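Subject: Re: [cell-upkeep] laundry cell, left finger not closing square

Quick reply, on the bench again in a minute.

> We've got the same two-finger gripper on the Stedport laundry cell. Since
> the June service the left finger lags on closing and soft items slide out
> on the way up to the drum. Swapped the pads, no change. Do you regrease
> the slide or just replace it? And has anyone redone the wrist camera
> offset without the Zillier jig?

Regrease first. Ours did exactly this at 902 hours. Slide was full of lint, packed right up behind the carriage where you can't see it with the cover on. Four screws, cover off, brush it out DRY, then a thin smear of the Le Goff grease. Thin — too much and it just collects more fluff.

Then home the gripper twice before you trust any numbers. First homing after a clean always reads a bit off on ours, never found out why.

For the camera offset, no jig needed. Park the arm at the load pose, washer door wide open, basket on the floor in its usual spot, fingers open. Both fingertips want to be in view, coming up from the bottom. If only one shows, the bracket has twisted, fix that before touching any software.

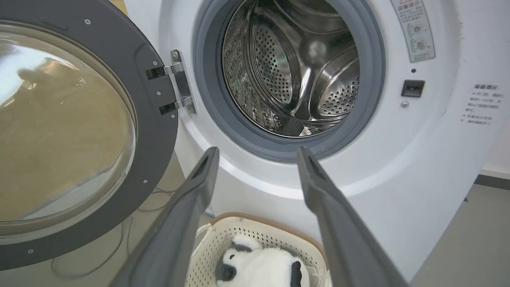

Does the camera offset need redoing every time the gripper cover comes off?

Only if you disturbed the bracket. Cover alone is fine, just check the load pose afterwards.

Our numbers for what its worth, yours will differ: offset file says 114 in the long axis, 5 in the short. Millimetres. Finger force is at 422 on the Firkeck controller, whatever their units are, the manual doesnt say. We had it lower and lost socks.

Other bits while I remember

- power off at the wall before the brush goes anywhere near the slide, the e-stop leaves the brake live on ours
- look at the cable where it bends at the wrist, we found teh sleeve rubbed through
- wipe the lens last, not first
- write the hours on the inside of the cover

If it still lags after all that then yes, new slide. Firkeck sell it seperately but you have to ask — it isn't on the parts list. Order the small seal with it, the old one won't go back on.

Can send our offset file if you want something to compare against. Won't be till Mon 6 October though, it's on the cell machine and that's mid-run.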